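Visit report: Briswood student manipulation project, spring open day

Aurel Dobre
March 25, 2021

I went to the open day of the Briswood robotics course to see the laundry project at close range. I teach a comparable module and wanted to know how they assess it, how much of the hardware the students are allowed to touch, and what they do about fabric. The published handout answers the first of these and is silent on the other two.

Briswood is reached by the number 6 bus from the railway station. The workshop is on the ground floor at the rear of the engineering block, through a double door that has to be held for anyone carrying equipment. Signing in took longer than it needed to as visitors' names were being copied by hand from a printed list to a second printed list. We were then split into two groups. Mine went first to the classroom for the introduction and afterwards to the utility room where the machine stands.

The introduction was given by Daichi Takagi, who runs the course. It is a two-term option for second-year students, taken alongside their ordinary mechanics and electronics. The first term covers kinematics, calibration and safe working. The second is given over to one task, set in November and assessed in the spring. In past years the task has been sorting cutlery, stacking crates and loading a dish rack. This year it is emptying and filling a domestic washing machine of the top-loading kind.

Takagi gave his reasons for the choice. A rigid object has a pose that can be estimated and a shape that does not change when it is gripped. A shirt has neither. Students who have spent a term working with blocks tend to assume that a good position estimate is most of the problem, and he wants them to meet a case where it is a small part of it. A top-loader adds a restricted opening, a rim on which fabric catches, and an approach that has to be made from above. The students are not allowed to alter the machine in any way. They may alter the fingers, the wrist brackets and the software.

The class is divided into teams, each with a name of its own choosing. The two I saw working were Hosari and Jiserov. The teams share one two-armed platform and book it in slots of 75 minutes. The slot includes homing, a check of both emergency stops and putting the laundry back as it was found, so the useful time is shorter. I asked whether that was enough. The students said no and Takagi said yes.

Both arms can be driven in two modes. In the first, an operator moves a pair of leader arms and the platform follows. In the second, a learned policy runs from the recorded demonstrations. All teams begin with the first mode and most of the recorded work is done there. By the week of the open day the course had 203 complete demonstrations which had passed checking, against a target of 1,000 set at the beginning of the year. Takagi described the target as a mistake in planning. It had been worked out from the length of a good attempt, with no allowance for rejected ones.

Checking is done by the students, in pairs, on each other's recordings. A recording is rejected if either arm touches the lid, if a garment is dropped outside the basket, if the operator pauses for too long, or if the camera streams have drifted out of step. The last of these was the commonest cause of rejection until January, when a faulty hub was replaced.

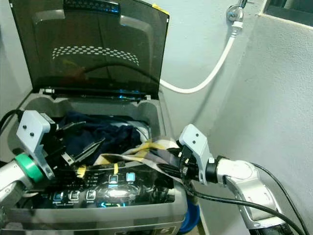 Unloading is treated as three separate problems in the course notes: finding an edge, separating one item from the rest, and clearing the rim. The teams are marked on each. Separation is the one where two arms are of most use, and the method most teams have settled on is to give the arms unequal jobs. One takes the item to be removed and the other attends to whatever lies beside it. With the checked cloth held by the right gripper at the side of the opening and the left gripper's fingers in among the folds of the navy garment, the division is plain enough. Checked fabric was chosen on purpose for the training load, as the lines show the direction of stretch in the recordings and make it easier to judge where the cloth is under tension. Plain dark items are kept in the load as the difficult case. Their folds give very little contrast, and every team reported poor edge detection on them.

The grippers are of the parallel-jaw type in the course's standard set. Jiserov had tried a softer pad on the fingers and gone back. The pad held thin cotton well but took up two layers at once when the load was tightly packed, and the team lost more marks on separation than it gained on holding. Hosari had left the fingers alone and spent its time on the wrist angle at entry. Their argument was that most failed grasps came from fingers meeting the cloth flat, and that a steeper approach brought a fold between the jaws more often. They had a table of results to support this, with the attempts broken down by garment. I thought it the best piece of student work I saw that day, although the table did not say which operator had driven which attempts, and operators differ a good deal.

I was given a short turn on the leader arms. They are light and the delay is small. The difficulty is the lack of any force reading at the hand. One sees that the cloth has gone tight and stops, and by then it has been tight for a while. The students have a rule of pulling in short stages and looking between them, which works but lengthens the recording and brings it nearer to the limit on pauses. Two of the rules are therefore in conflict. I raised this and was told that the pause limit is to be relaxed next year.

Cable routing deserves a note. The leads on the arms are run externally and need slack for the wrist to turn. Too much slack and they hang near the edge of the machine. The course requires a cable check at full reach and at full wrist rotation before each slot, with both students in the pair signing for it. The sheet I looked at had been signed in every row. The clips themselves are ordinary reusable ties and several had been moved often enough to lose their grip.

The utility room is narrow. With the platform in place there is standing room for four visitors, and the second group had to wait in the corridor. Lighting is from the ceiling only. The control panel of the washing machine is glossy and picks up reflections, and Jiserov had lost some time to a vision routine that was meant to read the display and kept failing under the ceiling light. They have since dropped it. The machine's state is now entered by the operator before the start of a run, which Takagi regards as acceptable for a student project and which I would also accept.

Assessment is as follows. Each team makes a fixed number of runs on the day, in operator mode and in policy mode, and the policy runs carry the greater weight. A run which is stopped for safety scores zero but does not end the team's day. The written report counts for as much as all the runs together. It must include the failed attempts, sorted by cause, and a team which reports none is asked to go back and look again. There is also a small prize, the Crăciun cup, for the clearest failure analysis. It was on a shelf in the classroom and has last year's winners engraved on the base with one name misspelt.

Points I intend to take up in my own module:

Peer checking of recordings. It costs staff nothing and the students learn the fault types quickly.

The mark scheme split by stage. Our present scheme gives a single mark for the completed task and tells a weak team very little.

A patterned cloth in the load from the first week.

Points on which I remain doubtful are the length of the slots and the use of one platform for the entire class. A single gearbox fault in February cost them nine working days, and there was no other arm to move to. Takagi has applied for a second platform and expects an answer before the summer.

The policy-mode demonstration advertised for the afternoon was moved to the last half hour and I had to leave for my train before it began. Takagi has offered to send the logs. The mark scheme and the cable check sheet are already with me, and colleagues who want copies should ask at the module office.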